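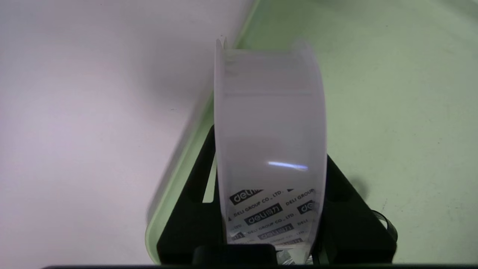 Packing tape in a black dispenser, on a pale green tray.

Vellonine: A Solarpunk Novel
Binta Haruna
Paperback, 256 pages
Published by Fondirwood

Vellonine is a city built on the roofs of an older one. It has 4,000 residents, one working rail line and a water supply that depends on a set of cisterns put in long before anyone living there was born. When the cisterns start to fail, an apprentice engineer named Ekwueme is sent down into the streets below to find the original plans.

The book belongs to solarpunk, the branch of science fiction that deals with renewable energy, shared work and cities full of plants. Readers who know the genre from short stories will find a slower pace in this one. The first part is mostly about repair work and local arguments, and the trip below the roofs starts in chapter 20. 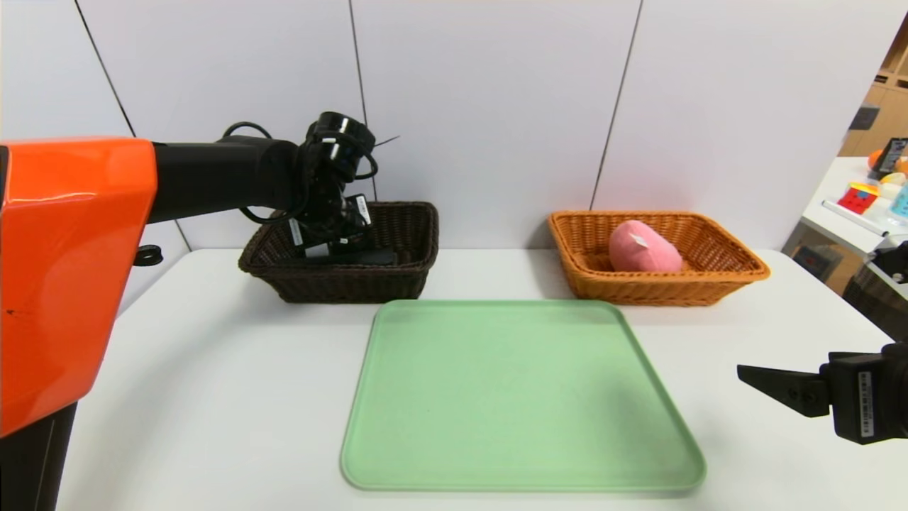
Part two follows Ekwueme through the flooded lower districts and is closer to an adventure story. There is some peril but very little violence. A map of the rail line and a short glossary are printed at the back.

This is the second edition. It corrects the chapter headings and adds an introduction by Eilidh Kerr on how the genre grew out of earlier eco-fiction. The text of the novel is otherwise the same as in the first edition.

Also in this series: Wurkside, book 2, due in January. It takes place in the same city and can be read on its own.

Format: paperback, matte cover
Language: English
Reading age: 14 and up
Page last updated: Sun 8 August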